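Irinel Range to Close Its Rifle Line for Berm Work

February 2020

The outdoor rifle line at the Irinel range will close for 10 days in May while crews rebuild the dirt backstop behind the 200-yard targets. The pistol bays and the archery lane will stay open on their normal hours.

Range manager Venkatesh Kurup said the berm has lost height on its north end after two wet winters. The contractor, Thevar Earthworks, will strip the face, screen out the lead and copper, and pack new clay in its place. Recovered metal will be sold to a recycler, and the money will go toward the cost of the job.

Members who need to sight in a rifle during the closure can use the indoor lane on Carport Road. It is limited to 25 yards and to cartridges no larger than .223 Remington. Muzzle brakes are not allowed there.

"You can get on paper at 25 and fine-tune it when we open back up," Kurup said. "Bring your own targets, we run out of them fast."

The spring hunter sight-in weekend, usually held the same month, will move to the first weekend after the line reopens. Shooters will get two benches per group. Sandbags are provided, and staff will have bore sighters and torque drivers on hand for loose scope rings. The fee stays at $10 for members and guests.

Steel-core and tracer ammunition will still be banned on the rifle line. Kurup said the new face will be softer for the first few months, and shooters will be asked to stay off rapid fire until it settles.

Bench times are booked through Ollow, the online sign-up page the range began using last fall. Anyone who already has a bench reserved during the closure will get an email with a choice of a new date or a refund.
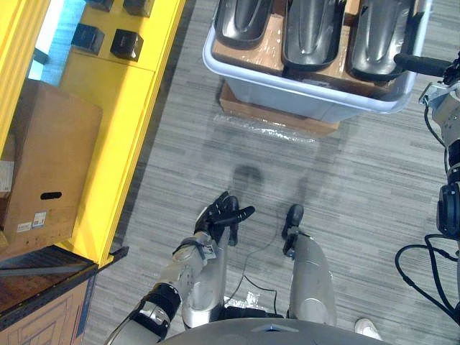

Booking for the sight-in weekend opens when the berm passes its final inspection. Walk-ins will be taken if benches are free.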